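Wovstead unit, upstairs workroom. Walk-round Thursday, 1417 start. Done quick, delivery due so sorry for the scrawl.

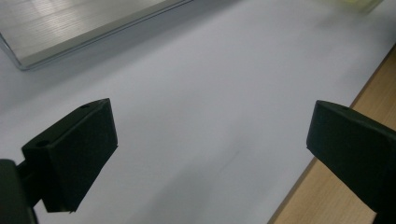
Same sheet as last month, new comments only where something changed.

**Work surfaces**

- [x] Wiped down, no residue. Parex cleaner only, the Rathore stuff leaves streaks
- [x] Edges checked for chips and sharp spots. Fine
- [ ] Wobble test. Window end still rocks. Shim or fix the foot, not folded cardboard again
- [x] Nothing stored on top overnight

**Floor and walkways**

- [x] 700 mm clear both sides
- [ ] Mats flat. One corner curling by the sink, taped for now. Needs replacing, tape wont last
- [x] No cords across the door

**Electrical**

- [x] Outlets, covers on, no scorch marks
- [ ] Power strips. 2 plugged into each other under the back shelf. Unplugged one, left a note. Second time
- [x] Lights all working. One is slow to start, keep an eye on it

**Fire / exits**

- [x] Extinguisher in place, pin in, gauge in green
- [x] Exit sign lit
- [ ] Back door sticks at the bottom. Opens with a shove. Clitthorpe office has the work order, no date yet

**First aid**

- [x] Kit on hook, sealed
- [ ] Eyewash, 2 bottles, both expire in August. Order now pls
- [x] Accident book there, pen missing (put mine in)

**Carry over**

Wobbly foot, mat, back door, eyewash. Door is the urgent one, chase Clitthorpe by phone becuase email goes nowhere. Did not get to the storage closet, locked and no key on the board. Will do it next round.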